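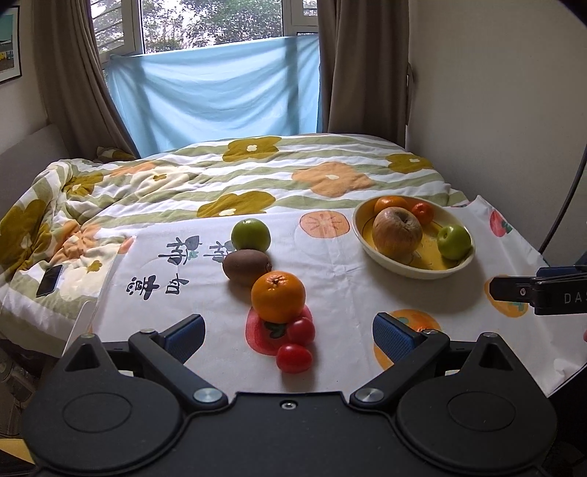 # Fruit on the cloth

Beverley Pryor bought her first printed fruit cloth at a market in Wirnholm for the price of a sandwich. She has 62 of them now, folded in a chest on the landing, and she uses them all in turn. Some have cherries, some have lemons, and a good many have fruit that no greengrocer could name.

Fruit cloths were everyday things for a long time. They went over trays, tables and the tops of fridges, and when they wore thin they became dusters. Few people kept them on purpose. Heather Grimshaw, who sells old household linen from a unit in Bogdan, used to put them in the rag bin. She now prices the better ones at 1000 a piece in local money and has sold one for 2000, with the original label still pinned to the hem.

White grounds sell best, she says. They show the colours well, and a buyer can see at once where the stains are. Lettering helps too. Cloths with brush-style Chinese characters go quickly, often to people who can't read them, and Grimshaw asks a neighbour to translate before she writes the ticket.

Pryor is less bothered about condition. She likes to put real fruit on the printed kind, an orange and a kiwi with a few small tomatoes, and leave it out until somebody eats it. The tomatoes are there for the red. She doesn't bother with a bowl for small amounts, as soft fruit at the bottom gets forgotten.

Her rules for washing are short. Cool water, plain soap, no soaking. Tomato juice should be dabbed off the same day. Kiwi is worse than it looks and leaves a brownish mark if it dries in. She irons on the back while the cloth is still damp, though she admits that most of hers go out with the creases in.

Kheri Owino, who prints his own in a shared workshop, draws the fruit first and picks the colours last. His orange slices took the longest. The thin lines running out from the middle kept filling with ink, and he scrapped a whole November batch before changing to a finer screen. He prints leaves in two greens, one with more blue in it, and lets the edges miss slightly.

"If it all lines up it looks like wrapping paper," he says.

Owino's next run will be plums. Pryor has already asked for two.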